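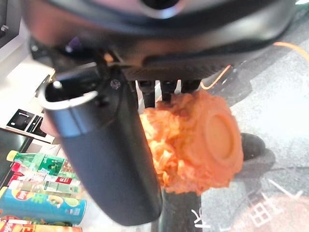

*Crinkled and flaky on one side, smooth and rounded on the other.*

# The outer three millimetres

The coating on a piece of fried food is seldom more than 3 mm thick, and most of the complaints a manufacturer receives are about it. It has gone soft, or it has come away in the box, or it is hard enough to hurt. The filling draws far fewer letters.

At Birkett, which makes crumb and batter mixes on an industrial estate outside Grelthorpe, the coating is treated as a separate component with its own specification. A customer supplies the thing to be coated. Birkett supplies the predust, the batter and the crumb, and sets out how they should go on.

Predust is a fine dry powder, usually flour with some starch, and its job is to give the batter something to hold. A moist surface sheds batter in the way a wet wall sheds paint. The powder takes up the free water and turns it into a thin paste. If there is too little, the batter slides off. If there is too much, a dry layer is left between food and batter, and the finished shell lifts away in one piece when it is bitten.

"Most adhesion faults are predust faults," says Ashley Sedgwick, who runs the trials kitchen. "People change the batter first, as that's the part they can see running off."

## How crumb is made

Crumb begins as bread, though not bread anyone would choose to eat. Conventional baking gives a loaf with a brown crust and a close interior, and when it is ground the particles are dense and uneven in colour. For a coarser, more open crumb, the dough is heated by passing an electric current through it. No crust forms. The bubbles stretch upwards as the loaf rises, and shredding it along that direction produces long splinters full of air.

Splinters behave differently from granules in oil. They stand away from the surface at odd angles, so more of each one is exposed and the water in it leaves quickly. They also drain better. A granular crumb packs flat and holds oil in the gaps between particles. The cost is fragility, and a splintered crumb that leaves the mill in good order may be half dust by the time it has travelled along a pipe, dropped into a hopper and been tumbled on a coating drum.

Birkett therefore measures particle size twice, once at the mill and once at the point of use. The permitted rise in fines between the two is 4 per cent. Customers who exceed it are usually conveying the crumb too fast.

## What happens in the fryer

When a coated piece enters hot oil, water near the surface boils at once. The steam pushes outwards and keeps the oil from soaking in, which is why a vigorous fry can give a less greasy result than a timid one. As the water goes, starch in the batter swells and sets, proteins firm up, and the crumb begins to brown.

The first stage is short. Many coated products are fried only long enough to fix the shell, then frozen and finished at home in an oven. The shell has to survive both heatings, along with the months between them. Ice forming beneath it can force it off. Water moving outwards from the filling will soften it from below, and this second fault is much the harder to cure.

Trial batch 3719, still talked about in the Grelthorpe kitchen, was an attempt to slow that movement by adding a fine gel layer under the batter. The layer worked as a barrier. It also trapped steam during the oven stage, and a large part of the batch split along one side. The recipe was later revised with a weaker gel, and a version of it is now sold under the name Ema.

Crispness itself is measured by breaking things. A blunt probe is driven into the shell at a fixed speed while the force and the sound are recorded. A crisp coating fails in many small fractures, each with its own click, and the trace looks like a saw blade. A soft one gives a single low hump. Sedgwick's team uses a Drondeo analyser set to log for 138 seconds, long enough to test a piece in several places before it cools appreciably.

The trace agrees with tasting panels most of the time. Where they differ, the cause is generally colour. Panels given darker samples score them crisper, even when the probe finds no difference, and the kitchen now runs some panels under coloured light.

## Coatings that grow

Plants solve a related problem from the other direction. A crumb shell must let water out during cooking and then resist it afterwards. A rind must keep water in for weeks, in sun and wind, without any maintenance.

The pineapple is an unusual case. It is formed from many separate flowers that fuse as they develop, and each of the diamond-shaped eyes on the skin marks one of them. The rind is tough, but it is also full of seams. Water is lost through them and through the cut stem, and bruising tends to start on the side the fruit has been resting on. Skin colour is a poor guide to sweetness, as the fruit gains almost no sugar once picked, although the rind may go on turning yellow. 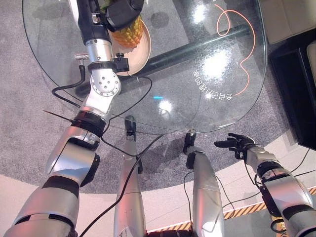 ## Storage at home

Coated foods should go from freezer to oven without thawing. Thawing lets water reach the crumb before there is enough heat to drive it off, and no amount of extra cooking fully restores the texture. A wire rack gives a more even result than a flat tray, where the underside sits in its own steam.

Leftovers are best cooled uncovered before they go into the fridge. A lid put on while the food is hot returns the steam to the shell. Reheating in a microwave warms the filling first and sends its water outwards, so the coating softens as the middle heats.

A whole pineapple keeps for a few days at room temperature and a little longer in the fridge. Once cut, it should be covered and kept cold.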